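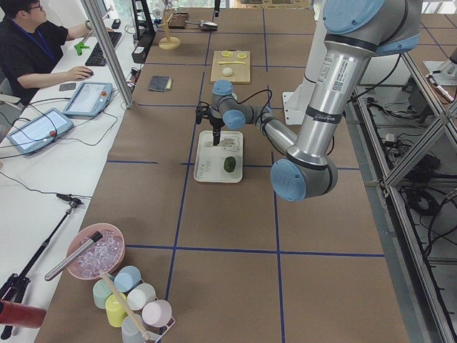 Von Mieke Leemans
Redaktion Kinderseite

Wie lernt ein Roboter, in der Küche zu helfen?

Eine Zitrone nehmen, hinlegen, fertig. Für dich babyleicht. Für einen Roboterarm — richtig schwer! Er weiß ja nicht, was eine Zitrone ist. Oder ein Becher.

Im Labor Hurkent probieren Forscherinnen und Forscher deshalb etwas aus: Lernen durch Vormachen. Ein Mensch steuert den Arm, der Computer merkt sich alles. Jede Bewegung, jedes Bild. Und dann noch mal. Und noch mal. Über 200 Mal für eine einzige Aufgabe, puh.

Warum so oft? Weil die Sachen nie genau gleich liegen. Mal weiter links, mal schräg. Der Computer sucht in den vielen Beispielen nach dem, was immer gleich bleibt. Das nennt man ein Muster.

Und was sieht der Arm dabei? Kommt drauf an, wo die Kamera sitzt. Ganz nah am Greifer sieht sie oft nur ein Stück vom Ding. Eine Ecke, einen Rand. Eine zweite Kamera neben dem Tisch schaut auf alles zusammen. Der Computer bekommt dann beide Bilder, das hilft im beim Zielen. 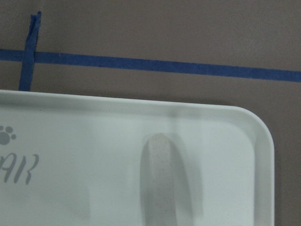

Blick aus der Greifer-Kamera: ein Stück vom weißen Tablett, dahinter blaues Klebeband.

Efa Owen forscht im Labor und hat 1427 Versuche ausgewertet. Ihr Ergebnis: Mit beiden Kameras ging nur halb so viel daneben wie mit einer. Am schwersten waren kleine runde Sachen. Die rollen weg, logisch. Perfekt ist der Arm noch lange nicht, bei neuen Gegenständen muss er wieder üben.

Probier es selbst aus: Mach ein Auge zu und tippe mit dem Finger auf eine Stiftspitze. Dann mit zwei Augen. Merkst du den Unterscheid? 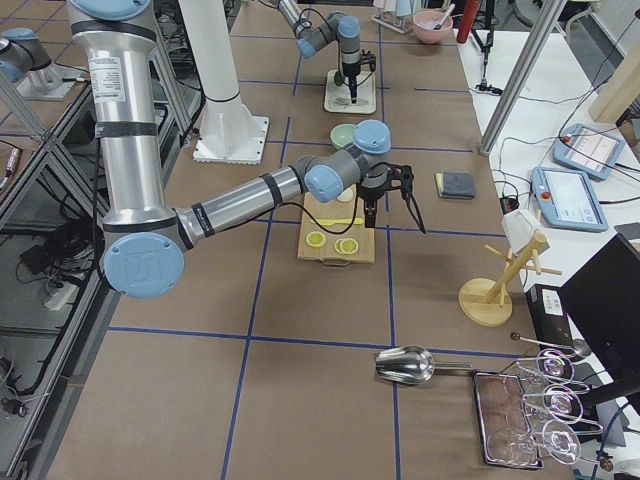 Wörter zum Merken

Greifer: die »Hand« vom Roboter. Oft nur zwei Finger.
Gelenk: da knickt der Arm ab, wie dein Ellenbogen.
Muster: etwas, das immer wieder gleich vorkommt.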